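Chapter 4
Folding and Rolling Small Towels

Pick up any hand towel in your house and you're holding a small lesson in how cloth behaves. It bends wherever it likes, it remembers its last crease, and it has a thick side and a thin side depending on where the hem sits. I love starting this part of the course with towels. They're cheap, they're forgiving, and you can ruin a fold 80 times before lunch and the cloth will be none the worse for it! 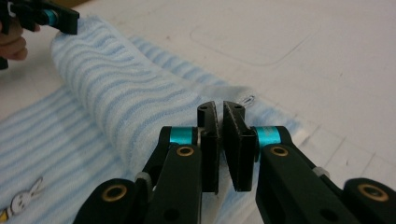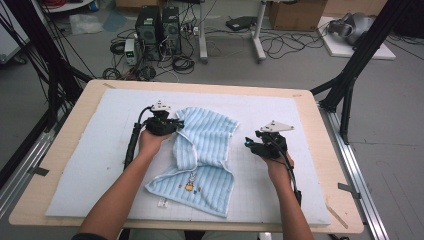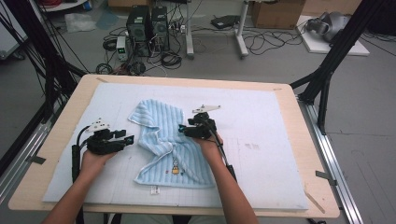

In Chapter 3 we worked with flat cotton: pillowcases, tea towels, napkins. Those hold a crease when you press them with the side of your hand. Terry cloth won't. The loops push back, and a fold that looked sharp a moment ago lifts and rounds itself off. So the methods in this chapter rely less on pressing and more on getting the cloth properly flat before you start, then letting the weight of each layer hold down the one below.

4.1 Finding the flat

Every good fold begins with a towel that lies square. Take hold of two neighbouring corners, lift, and let the far edge drop and swing free. Lay that far edge down first and lower the rest toward you. If a corner has tucked itself under, don't drag it out across the table. Lift that side and lay it again. Dragging stretches one edge a little more than the other, and by the third fold you'll have a parcel that leans like an old fence.

Stripes are a gift here, so use a striped towel while you're learning if you can find one. When the stripes run straight, the cloth is straight, and when they bow in the middle you can see just where the pull is. A towel with a motif near one end is handy as well (children's towels often have one), as you can decide early whether the animal or flower should finish on top. Have a look for the care tag, too. It belongs inside the finished fold, and it's a nuisance to discover it poking out after you've done everything else right.

4.2 The work surface

A grid under the cloth makes a real difference. Nidia Giraldo, who taught linen handling at the Stullevitz guesthouse for years, had her beginners line up one hem against a ruled sheet before they were allowed to fold anything at all. She wanted the eye trained first. You can rule your own sheet with a pencil and a long ruler. Keep the lines faint so they don't fight with the pattern of the towel, and leave enough room on each side for your forearms to move freely.

Table height matters more than people expect. If your shoulders creep up toward your ears, you're too low, and you'll start tugging at the cloth instead of lifting it.

4.3 Fold or roll?

Both have their place, and part of the fun is finding out which one your cupboard prefers. A folded towel stacks well and shows its colour along the edge. A rolled one stands up in a basket, slips into the gaps in a travel bag, and can be pulled out without toppling its neighbours. Rolling does ask for even tension from both hands, working outward from the centre. If one hand gets ahead, the roll turns into a cone.

We'll begin with the fold in thirds, move on to the plain roll, and finish with the tucked roll, where a turned-back flap holds the whole thing closed.

Before you read on, get yourself a small towel and fold it the way you always have. Set it aside without fixing it. You'll want it again at the end of section 4.6.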